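発表メモ:一人でも続けられる在庫の棚卸し(小さな雑貨店向け勉強会) 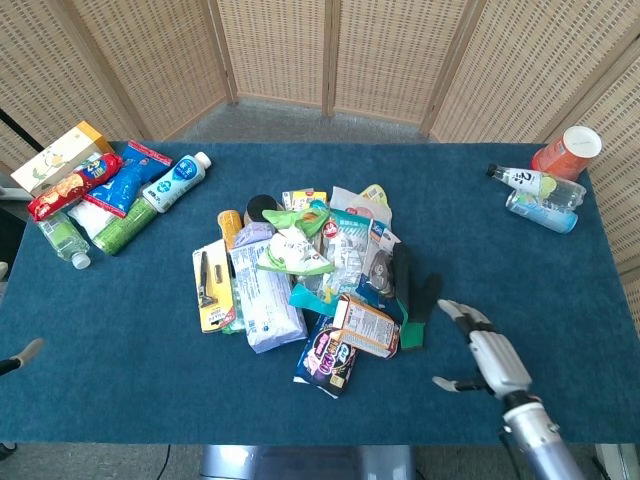 スライド1 仕分け前の品物の山。左に黄色い工具のブリスターパック

(ここはゆっくり。まず客席に「最後に棚卸しをしたのはいつですか」と聞く)

今日はとにかく、棚卸しって面白いんですよ!という話をしに来ました。年に一度、店を閉めて徹夜でやるもの、と思っている方が多いはずです。私もそうでした。2125点を一晩で数えて、翌朝レジで居眠りしかけたことがあります(笑いが来なくても先へ)。

スライド2 区画に分ける
店の棚を33区画に切って、開店前に1区画だけ数える。終わったら次の区画へ。ひと回りしたらまた最初から。これだけです。うちのZavala店では、23番の区画がいつも合いませんでした。レジ横の小物です。値札の貼り間違いが原因で、見つけたときは本当にうれしかった!

スライド3 帳面の書き方
品名、棚の数、帳簿の数、差。欄は4つ。理由の欄は作らない。書くことが増えると続きません。Harkbridge店は紙、Zavala店は表計算。どちらでもいいです。

(時間が押していたらスライド4は飛ばす)

スライド4 仕入れ先との話
Jomisさんへの発注は、帳面を見ながら電話するようになって、ずいぶん短く済むようになりました。売れ残りの話もしやすいです。

質疑
「返品はどこに置くか」は必ず出る。箱を一つ決めて、数え終わるまで棚に戻さない、と答える。配布資料はSindell会館の受付横。次回は11月、値札の付け方をやります。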